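# A Drawer for Every Floor: An Afternoon with Lowri Mathias

Lowri Mathias puts the kettle on before she lets anyone ask her a question, and then she answers three you haven't asked yet. She has looked after the supply cabinets at the Grosbridge residence for 13 years, and when I told her I wanted to write about them she laughed so hard she had to set down the milk.

"Cabinets!" she said. "Well, you've come to the right woman, I suppose. I could talk about drawers until the cows come home, and my sister will tell you I have."

The residence has 70 rooms spread over three floors, and every floor has its own cabinet for the small stuff: creams, plasters, boxes of this and that, the things a person wants at nine in the evening when the pharmacy in Rudley has closed. When Lowri started, all of it lived in one tall cupboard behind the laundry. You had to go down two flights for a tube of hand cream, and once you got there you had to move half the shelf to reach it.

"I made a list that first May," she told me. "I sat on an upturned crate with a notebook and wrote down every single thing in that cupboard. There were 405 of them. Some of those boxes had been there longer than the carpet, and we had four different kinds of corn plaster, all opened, and I thought, Lowri, this is either going to be your job or it's going to be the end of you."

It became her job. She got the list down to 294 before she bought a single new piece of furniture, and she is still rather proud of doing it in that order. People tend to buy the storage first, she says, and then they fill it with the same old muddle (she admits she has done exactly this at home, with a very nice chest from her aunt that she can't close).

The person who pushed her toward drawers was Dwynwen Llewellyn, who ran the night shift in those days and has since retired to a house with, Lowri reports, hardly any cupboards at all. Dwynwen didn't care for shelves. On a shelf, whatever is at the back might as well be on the moon, and at night, with a corridor lamp and tired eyes, you pick up the wrong box.

"She used to say she wanted to look down on things," Lowri said. "Straight down, like you'd look into a pond. And she was right, bless her. You pull a drawer out and there it all is, lying flat with its face up."

I asked what the rules were, because there are clearly rules. Lowri went a little pink and told me they were more like habits. Boxes lie down and don't get stacked. Jars go to the side, where they won't roll when somebody shuts the drawer with a hip. Anything open gets a date on the lid in marker. And a drawer should never be full, which is the habit she has had to defend most often over the years, usually to whoever happens to be ordering supplies.

"They see a bit of white floor and they think there's room for another dozen," she said, topping up my cup without asking. "I tell them that bit of white floor is what you're paying for! It's how you see what you've got."

She checks each cabinet in the morning, starting at the top of the building and working down, and she carries the notebook still, though it's a newer one. The old one is in her kitchen, with a tea ring on the page about the corn plasters. She offered to fetch it for me next time.

Before I left she took me back once more to the subject of drawers, and to what she likes in one. She wants smooth sides that wipe clean, a proper metal slide, and a front in a color you can find in poor light, and the white cabinet with the pale blue trim suits her on all counts. Its open drawer holds three boxes and a little gold-lidded jar, with the jar tucked into a corner just as she'd have it. "Four things, and you can see every one," she said, and then she remembered there was cake.
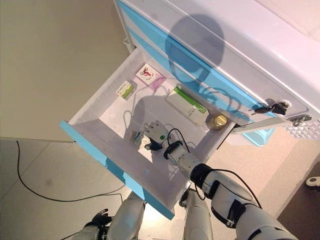
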